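Prindodach Student Robotics Opens Garment-Handling Project to New Members

For release in October

PRINDODACH – The student robotics club at Prindodach has begun the second stage of Gremness, a project in which members teach a two-arm robot to handle clothing on a tabletop. The stage is supported by Lernlow, which is supplying bench space and parts.

Members operate both arms by hand control to record demonstrations. The recordings are then used to train a control policy, which is scored on garments left in a random heap. The first stage produced 174 accepted demonstrations. The target for the second is 800.
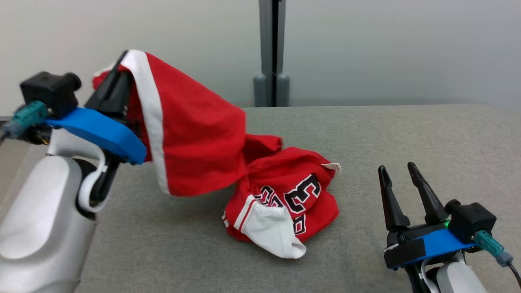
A red jersey held in the left gripper at the Gremness bench.

Sports jerseys were selected for this stage. Large numerals, contrasting trim and inner linings give the vision software more to separate than a plain towel does, and the fabric changes shape with every lift.

"The grasp is the part we score hardest," said Catrin Rees, project lead. "If the fingers close on two layers when the operator wanted one, the demonstration is rejected – even if the end result looks acceptable."
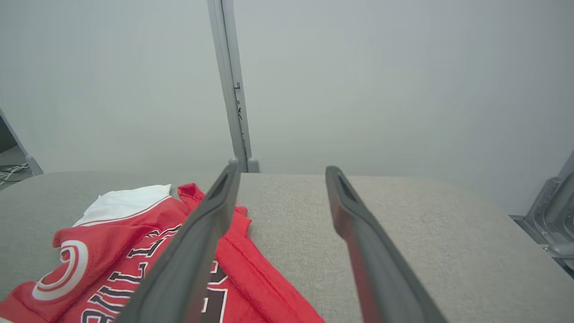
Each accepted demonstration is reviewed by a second member before it enters the training set. Reviewers log the grasp point, the number of regrasps and the elapsed time. Operators complete 27 practice runs before their recordings are eligible.

The club will enter the trained system in the garment category of the Venckus student competition. Entries are judged on completion rate and on repeatability across unseen items.

"We are short of operators, and we can train them," said Mererid Parri, who coordinates the sessions. "Careful logging matters more to us at this point than programming experience."

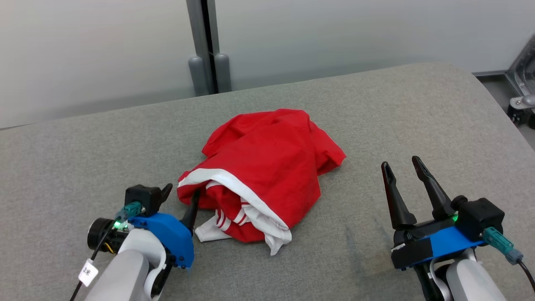
Do new members need to have used a robot before?
Most have not, and the practice runs start with single-arm pick and place.

Sessions begin at 4:30 p.m. in the Lernlow workshop. Students may register at the club desk.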